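Goats versus mower: my September project on the Kestisura slope
Land Management, second-year field project

I picked this topic because I grew up next to a steep lot that my uncle cleared with a string trimmer every year, swearing the whole way up and the whole way down. So when our instructor, Assunta Sala, put "vegetation control on sloping ground" on the list, I grabbed it before anyone else could. The question was pretty simple: on a slope full of dry grass and brambles, how does a small herd of goats compare with a walk-behind brush mower on cost, time and what's left standing afterward?

My site was a strip on the Kestisura slope just outside Celtport, 2186 square yards in all. I split it down the middle with a string line and a lot of stakes (the ground is full of rock, so I bent several of them). The west half went to the goats and the east half to the mower. Leonardo Melis, who runs Melis Grazing, lent me 31 goats and his portable electric netting, and I can't thank him enough. He also taught me how to carry the netting without tangling it, which took me most of a morning to learn!
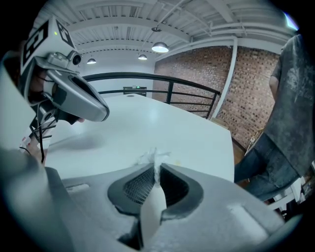 For each half I wanted three things: the height of the grass before and after, the weight of dead material left on the ground, and a rough idea of how much bare soil was showing. Height was easy, just a yardstick at fixed points. The dead material was fussier. I raked up everything loose inside a wire square, bagged it, dried it and weighed it back in the classroom, picking out anything that wasn't plant. You'd be amazed what blows onto a slope beside a road – bottle caps, bits of twine, and crumpled white paper or tissue like the piece pinched between the gripper's two fingers in the photo. One scrap of that in a bag can throw off a light sample, so I went through every bag twice. For bare soil I used the step-point method, walking a straight line and writing down what was under the toe of my boot.

The mower was quick. I had the east half done in one long day, apart from the top edge, where it was too steep to be safe and I went back to hand tools. Rental and fuel came to $143. The goats took five days and would have cost $700 at Leonardo's normal rate, with most of that being delivery and fencing. On a bigger job those costs would spread out a lot better.

What was left behind is where it got interesting for me. The mower put everything on the ground as a thick mat, and dry mat is still fuel. The goats ate most of theirs, including the bramble leaves, though they left the thick canes standing and trampled one corner down to dirt near the water trough. I should have moved that trough every day. Next time I'd also start earlier in the season, while the grass is still green, and I'd run the goats first and the mower second on the same piece of ground.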